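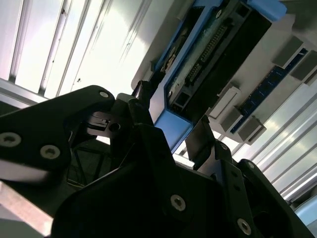 Flondlow has opened sign-ups for a closed beta of Gomungate, its co-op puzzle adventure for PC virtual reality headsets. The studio said the test starts in May and will be open to 2000 players. Invitations go out by email in batches of 600, with the last group filling whatever places are left.

Gomungate is set in a flooded mountain town where two players work from opposite sides of a locked canal system. One handles the gates and pumps by hand, while the other reads the water levels and calls out what needs to move. Voice chat is built in, and a set of hand signals is available for people who would like to play without a microphone.

The beta includes the first 3 chapters of the story. Flondlow says the finished game will have 6, along with a free-roam mode that unlocks after the credits. Progress from the beta won't carry over to the full release, but anyone who finishes the test chapters will get a lantern skin for their character.

Movement has been reworked since the demo that came out last fall. Players complained at the time that climbing ladders made them queasy and that the boat sections turned too sharply. The new build adds snap turning, a seated mode, and an option to darken the edges of the view while the boat is moving. Ladders can now be skipped with a single button press.

Publishing is being handled by Usix, which also put out the studio's earlier rowing game, Villanueva. Owners of that title can get into the beta by linking their account before sign-ups close, and their invitations will be sent in the first batch. Everyone else will be picked at random.

Both players in a session need to be in the test. Those who don't have a partner can use matchmaking, though Flondlow warns that waits may be long outside the evening hours. Servers will go down for updates at 4 a.m. Eastern each morning.

No price or release date has been given for the full game. A version for standalone headsets is planned after the PC launch.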